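Pirnitz Ferry Terminal
Passenger health and readiness inspection, pre-season
Inspection date: 28 February 2025
Inspector: Natalia Tovar
Accompanied by: Raimo Miettinen, terminal operations; Xolani Van der Merwe, for the ferry line (Kvam)
Applies to: arrivals hall, departures hall, isolation room, first aid post, gangway 2, public restrooms
Vessel in port: Udaro (boarded for sections 5 and 6 only)

Ratings used: OK / Fix / Fix before opening / Not seen

Comments are mine unless initialed. People have asked me to keep them shorter. I have noted the request.

1. Paperwork

1.1 Current outbreak plan on site
Rating: Fix
There is a plan. There are three plans, in the same binder, with different phone numbers in them. The newest one is at the back. The one at the front tells staff to call a duty doctor who has since retired to Skonda and who was very nice about it when I rang. Take out the old ones. Do not file them behind a divider marked "old."

1.2 Contact list checked within the last month
Rating: Fix
See above. The harbor police number is right. The hospital number reaches the hospital kitchen.

1.3 Passenger locator forms available
Rating: OK
The storeroom holds 3,172 blank forms, according to the stock sheet. They are left over from the years when everyone had to fill one in, and they have the old port logo. They can still be used. Cross out the line about the 14-day hotel stay before handing any to a passenger, as last summer a family from the morning boat read it and sat down on their suitcases.

1.4 Forms available in the languages of arriving passengers
Rating: OK
A good set. The Finnish one was proofread by Mr. Miettinen, who tells me the previous version asked travelers whether they had recently been in contact with a sick timetable.

1.5 Illness log kept and signed
Rating: Fix
Kept, yes. Signed, in places. January has one signature that covers the whole month with a long vertical line. I admire the confidence. Sign each day.

2. Arrivals hall

2.1 Capacity sign posted and matches license
Rating: Fix before opening
The license says 716. The sign by the sliding doors says 761. Whoever painted it was close, and I don't think anyone has ever stood in there counting heads, but the fire office can read too. New sign, please.

2.2 Separate waiting area for unwell passengers
Rating: Fix
The area is marked on the floor and has chairs. It is also the shortest way to the coffee machine, so every healthy person in the building walks through it with a paper cup. Move one or the other. I would move the machine.

2.3 Hand gel stations filled and working
Rating: Fix
Most work. The one beside passport control has been empty long enough for someone to have put a plant on it. Keep the plant if you like, somewhere else.

2.4 Queue barriers allow staff to reach a passenger quickly
Rating: OK
Tested with Mr. Van der Merwe in the role of person feeling faint. Staff got to him fast and brought water. He asked to have it noted that he was convincing. Noted.

2.5 Announcements can be heard and understood
Rating: Fix
Heard, very much so. Understood, less. The recorded message on what to do if you feel ill during the crossing is played after the passengers have left the ship, gone through the hall and found their cars. It belongs on board. The version for the hall should say where to go now that you're here.

2.6 Ventilation serviced
Rating: OK
Service label in date. Filters changed. The unit over the baggage bench makes a noise like a goose, which the technician has put down as normal.

3. Departures hall

3.1 Travel notices up to date
Rating: Fix before opening
The board carried a notice on a flight suspension that ended years ago, a lost mitten, and a hand-lettered warning that rules "may change at any time." I can't argue with the last one. It doesn't tell anybody what the rules are today. One board, one person in charge of it, and a date on each notice. Alasdair Paterson at the ticket desk has offered to do it, on the condition that he also gets to throw out the mitten.

3.2 Staff know what to do if a passenger reports illness before boarding
Rating: Fix
I asked at the desk, at the gate and at the kiosk. The desk gave the right answer. The gate gave the right answer after a look at the desk. The kiosk sold me a roll of mints.
The right answer, for the record: ask the passenger to sit in the marked area, call the first aid post, hold the boarding pass, and do not announce it over the loudspeaker by name. That last part was added after March of last year, and those who were there will know the reason.

3.3 Refund and rebooking rules for sick passengers posted
Rating: Fix
Posted at the desk in type so small that I took off my glasses, cleaned them and put them back on. The rule itself is fair: free rebooking within 20 days with no doctor's note. People who don't know that will board with a fever to save their fare, and then the whole deck has it. Print it bigger.

3.4 Drinking water available past the gate
Rating: OK
Fountain runs, tap tested. Cups in the holder.
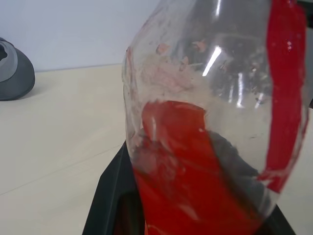

4. Isolation room and first aid post

4.1 Room free and ready for use
Rating: Fix before opening
The isolation room is where the Christmas tree lives. It also houses folding tables, a box of lost umbrellas and a cardboard captain from an old Kvam campaign who is placed so that he is the first thing you see when the door opens. A feverish passenger should be spared this. Everything out before the season, and a lock that opens from the inside.

4.2 Own restroom, or one that can be closed to others
Rating: OK
The restroom next door can be closed off. The sign for it is kept in the first aid post and somebody knew where.

4.3 Bed or recliner that can be wiped down
Rating: Fix
There's a sofa. It is a comfortable sofa, with a deep tufted back and buttons, and you could disinfect it for a week and not reach the bottom. Replace with something smooth and ugly.

4.4 Thermometer, masks, gloves, bags, spill kit
Rating: Fix
Thermometer works and agreed with mine. Masks in date. Gloves come in small only, and Mr. Miettinen's hands do not. The spill kit had been opened and used, and nobody had written down when. Replace the kit and order large gloves.

4.5 First aider on duty at all sailing times
Rating: Fix
Covered by day. The late boat relies on Junaid Jafri being willing to stay, and so far he has been. Goodwill can't be put in a roster. Train a second person for the evening.
Comment, J.J.: I have been saying this since my hair was a different color.

5. Vessel, passenger areas (Udaro)

5.1 Restrooms clean, soap and towels stocked
Rating: OK
Clean, all decks. Soap everywhere. Paper towels everywhere except the forward men's room, where the hand dryer is said to be "on its way."

5.2 Cabin set aside for sick passengers
Rating: OK
Set aside, empty, made up. The cleaner had the key on her belt and could tell me the last time it was used without looking it up. More of this.

5.3 Buffet served by staff during an outbreak alert
Rating: Fix
The plan says yes. The galley says they'd need more hands. At full load the ship carries 173 diners in a sitting and there are two people behind the counter. Either find a third for alert days or put in writing that it'll be set plates only. Passengers will complain about the set plates. Passengers complained about the buffet.

5.4 Cleaning product suitable for stomach viruses
Rating: Fix before opening
The usual product on the trolley smells strongly of pine and is not made for this. The right one is in the locked chemical store, unopened. Put it on the trolley, with the dilution card taped to the lid. Crew to be shown how long it has to stay wet on the surface. Wiping it off at once gives you a nice pine-free table and no other benefit.

6. Vessel to shore

6.1 Master reports illness on board before arrival
Rating: OK
Procedure known on the bridge. Form on the wall. Last report reached the port well ahead of docking, and the port printed it out and put it in the tray for lost property. See 6.2.

6.2 Port receives and acts on the report
Rating: Fix before opening
See 6.1. Reports go to the duty manager's phone as well as the printer, starting now. Mr. Miettinen set this up while I was still writing the sentence.

6.3 Gangway 2 usable for taking off a sick passenger
Rating: Fix
Wide enough for a stretcher. The door at the shore end opens toward the stretcher, so that everyone has to back up and try again. Rehang the door.

6.4 Ambulance access
Rating: OK
Clear route from the gate. A van was parked across it on my way in and had gone by the time I came back with my clipboard.

Not seen on this visit
Night lighting at gangway 2. The crew mess. The storage hut on the east pier, for which three keys were tried.

Follow-up
Items marked "Fix before opening" will be checked again in March, before the summer timetable starts. Send proof of the others by email: a photo and one line each will do. Questions on sections 5 and 6 go to Mr. Van der Merwe, and on the rest to Mr. Miettinen. Mr. Paterson has the notice board.

Signed: N. Tovar
Received for the terminal: R. Miettinen
Received for the line: X. Van der Merwe, who asks again about 2.4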